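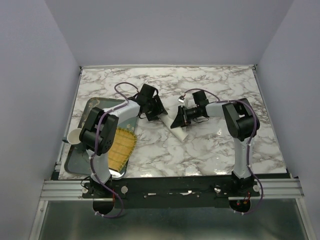

Ticket 148: Rolled napkins lose their shape before service

Status: Resolved, under observation
Category: Table linen, folding and presentation
Product: Obi white woven napkin, dinner size
Supplier: Mendelier
Site: Fonino, banquet preparation room
Handled by: Lenka Štefanec, linen support
Order reference: 1938
Quantity affected: Part of a delivery of 900 napkins

Problem as reported

The site reports that napkins from the June delivery do not hold a standing roll. The fold in use is the site's usual one: the napkin is folded, rolled on the diagonal into a narrow cone and stood upright with the loose end tucked in at the top. Napkins from the previous delivery remained standing from setup at 3:00 p.m. until guests were seated. Napkins from the present delivery begin to lean within the hour, and a number of them unroll entirely. The site asks whether the cloth is defective and whether the remaining stock should be returned.

Information requested from the site

The site was asked to supply the washing program, the pressing method, the finishing product and the amount used, and the interval between pressing and folding. It was also asked whether the napkins are rolled on the bare tabletop or on a mat.

Reply from the site

Washing is carried out on the standard white linen program. The finishing product is Foltard, added to the last rinse. The amount was reduced in spring after guests remarked that the napkins felt stiff. Pressing is done in the morning. Napkins are stacked while still warm and are folded in the afternoon on the marble-patterned table. A bamboo mat is kept on a tray at the left side of the table and is used by some members of staff for the first turns of the roll. Others roll directly on the tabletop.

First assessment

The weave was checked against the Mendelier product sheet and corresponds to it. No fault was found in the hems. A pinch test was then requested, as follows:

1. Lay one napkin flat and smooth it by hand.
2. Take hold of a small point of cloth and lift it gently.
3. Release the cloth and observe whether the peak stays up or sinks.
4. Repeat with a napkin from the previous delivery.

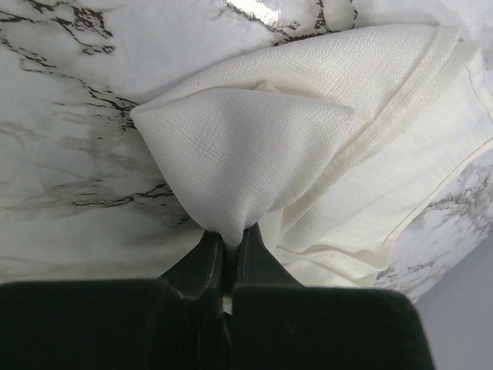 The site reported that the peak sank at once on napkins taken from the afternoon stack. On napkins from the previous delivery, which had been in the linen closet since before the rinse was changed, the peak remained up for longer. The result indicates a lack of finish in the cloth. It does not indicate a defect in the weave, and a return of the stock was not recommended at this stage.

Further test

The site was instructed to prepare 2 trial batches from the present delivery. Both were to be washed with the original amount of Foltard. The first batch was to be stacked warm, according to current practice. The second was to be laid out singly until fully cool and stacked only then. All napkins were to be rolled by the same person and in the same manner.

Instructions for the roll were restated for the trial:

1. Fold the napkin corner to corner, with the hem inside.
2. Begin at one end of the long edge and roll on the diagonal. Keep the first turns tight.
3. Let the lower end widen slightly. A roll of even width throughout does not stand reliably.
4. Tuck the last corner into the top and press once with the thumb.
5. Set the napkin upright on its wider end and leave it for a full minute before moving it.
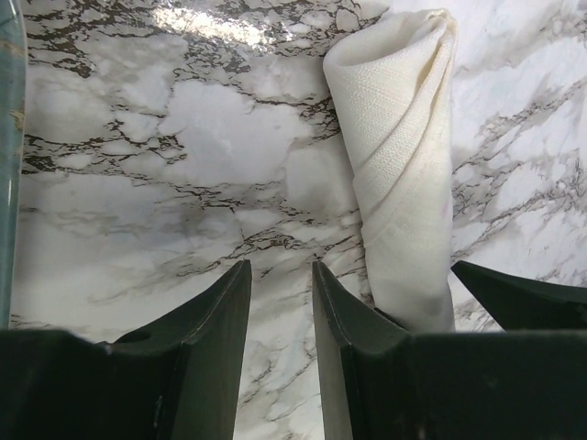

The first batch was improved, although several rolls had opened at the tuck by 5:30 p.m. The second batch held until the tables were cleared. The site also observed that the mat gave a tighter start than the tabletop, where the cloth tends to slide during the first turns. The difference was most noticeable with newer members of staff.

Resolution

The original amount of Foltard is to be restored. Napkins are to be cooled singly before stacking. The bamboo mat is to be used for the first turns by all staff, and a second mat has been requested from stores. Guests' remarks about stiffness should be recorded separately and forwarded to this desk, which will advise on a softer fold for those occasions.

The napkins already pressed without sufficient finish need not be discarded. They may be laid flat at the place setting or used in bread baskets until their next wash.

Open items

Mendelier has been asked to print the cooling instruction on the carton label. A reply is pending.

The site has asked whether the same procedure applies to the colored Obi napkins. These have not been tested, and the question has been entered under a separate ticket.

This ticket remains under observation until the next delivery has been washed and folded once.

L. Štefanec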